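Notebook, seed store and germination bench
Friday, started 8:40

Picked up the Grala pepper lot again. The packets that came back from Clirport had been stored next to a heater pipe, so I'm treating them as suspect until the paper towel test is read. Moved all of them to the cold cabinet, second shelf. The old lot stays on the bottom shelf with the red tape.

Weighed out the Khalaf lettuce. 500 seeds to the trial, the remainder back in the jar with fresh desiccant. The small scale drifts if the door is open. Re-zeroed it twice and wrote both readings on the jar card.

Sorting before sowing: one variety per compartment in a divided tray, label the row first, then fill. I mixed up two tomatoes last month by filling first and had to throw both out.

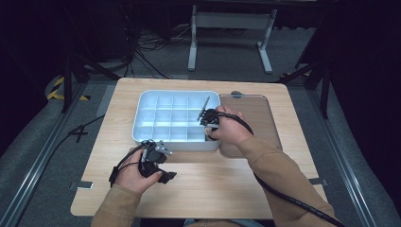
Germination, day 6

Plunorby onion: 143 up out of the set, a bit slow. Roots look fine, no mold. Leaving it until day 10 before I call it.
Beet: uneven. Clusters not split properly, my fault. Will rub the next batch through the coarse screen.
Basil: gel coat makes it hard to see the root tips. Use the hand lens and a dark towel.

Incubator held at 17 overnight (Celsius). The display reads a little high against the glass thermometer, so log the glass one.

To do
Order more coin envelopes, box of 1,000, the kind without the window.
Ask Clirport for the harvest month on the peppers. The slip only says December and that might be the packing date.
Refill water pan before leaving.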